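# Chapter 3: How Athletic Shoes Are Sized and Lasted

A shoe gets its shape from a last, the solid foot-shaped form the upper is pulled over during assembly. Two shoes marked with the same size can fit very differently if they were made on different lasts. This chapter covers what a last is, how lasts are graded from one size to the next, and how the method of lasting changes the way a shoe bends.

## 3.1 The last

A last isn't a copy of a foot. It is longer than the foot at the toe, narrower at the top line, and smoother everywhere. The extra length at the toe is called the allowance. Running shoes usually have more of it than court shoes, because the foot slides forward on downhill ground.

Most factories keep a library of lasts and build many styles on each one. The Skenar plant, which we will use for worked problems throughout this book, makes two families of shoe. The Zimden line is built on a straight last with a wide forefoot. The Gisimix line uses a curved last with a close heel. A buyer who likes a Zimden in one size may need a half size up in a Gisimix.

Lasts are numbered by model, not by date. Last 3254 at Skenar is a men's running last, and every shoe built on it carries that number on the inside of the tongue label.

## 3.2 Grading

A designer works on one sample size. The other sizes are made by grading, which means scaling the pattern up and down by fixed steps. Length and girth are graded separately. If both were scaled by the same percentage, large sizes would come out too wide for most wearers.

Grading errors are easy to miss in the sample room and hard to miss in a production run of 2000 pairs. Check the smallest and largest sizes before cutting begins.

## 3.3 Board, slip and combination lasting

In board lasting, the upper is glued to a stiff sheet. The shoe is stable and resists twisting. In slip lasting, the upper is sewn into a sock and pulled over the last, so the shoe is lighter and bends more easily. Combination lasting uses a board at the heel and a sewn forefoot.

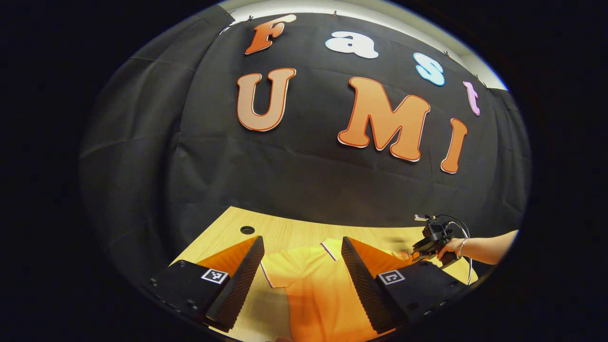
Large cut-out letters on dark fabric.

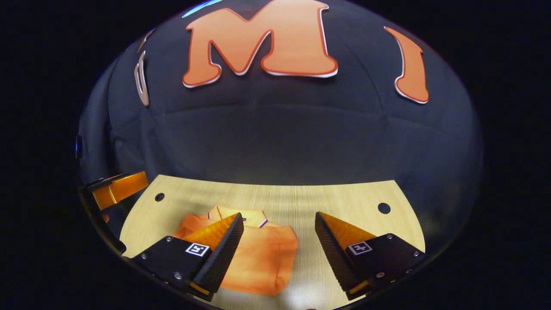

To find out which method was used, lift out the sockliner and look at the footbed. A seam down the middle means slip lasting. A plain sheet from heel to toe means board lasting. A sheet that stops near the arch, with stitching ahead of it, means combination lasting.

Sumampouw stitching, covered in Chapter 4, is a variation on slip lasting in which the seam runs around the edge of the footbed. It takes longer to sew but leaves no ridge under the foot.

### Terms used in this chapter

- **Allowance:** the space between the longest toe and the end of the shoe
- **Girth:** the distance around the last at the ball of the foot
- **Sockliner:** the removable layer directly under the foot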